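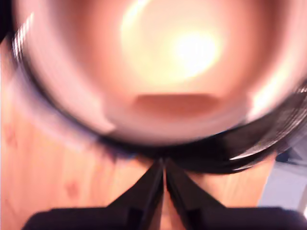
Soup night is back at Trorkier

Good news if, like me, you've been moping since it stopped in spring – the Trorkier soup night returns in October, from 5pm until 8pm. I popped into the Wollova café on Ghasemi Lane this morning and they've already got the sign-up sheet by the till, with nearly 46 names on it!

It's the same deal as last year: bring your own bowl, pay what you can, and the bread comes from Clollance bakery (the seeded one goes first, so be quick). They're still after a few more cooks, and a big pan would help too. I've put myself down for leek and potato.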